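In defence of the boring shop

My local hardware shop, Besson, is closing in July, and I've been grumpier about it than I expected. I'm not even handy! I once spent 304 dollars fixing a tap that needed a washer. But I loved that place, mostly for how little it tried to interest me.

You went in, you asked for a hinge, and someone walked you to the hinges. No app, no points card, no email the next morning asking how your hinge journey was going. Compare that with Pusora, the big barn out by the ring road, where I have to hand over my phone number to buy sandpaper. They've sent me 30 messages since I bought a doormat.

I know the counter-argument. Pusora is cheaper, it's open late, and it stocks 500 kinds of doorknob (I believe it, I've been lost in that aisle). Fair enough. My neighbours on Hirkov Street work odd hours and a shop that shuts at five is no use to them.
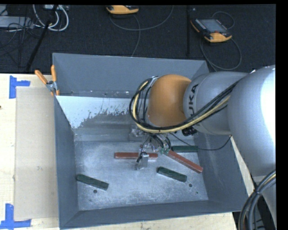
What we lose when the dull shops go

Mostly we lose being told no. The bloke at Besson talked me out of more paint than he ever sold me — twice he sent me home to check the tin in the garage first. I can't see a website doing that. It has a colour to suggest and a matching roller to go with it.

So here's my modest request to the council, which is apparently keen on "activating" the strip. Leave one shopfront at a rent a dull business can pay. We've got enough places doing nine-dollar toast. Give me somewhere that sells string by the metre, and I'll walk there in the rain to buy it.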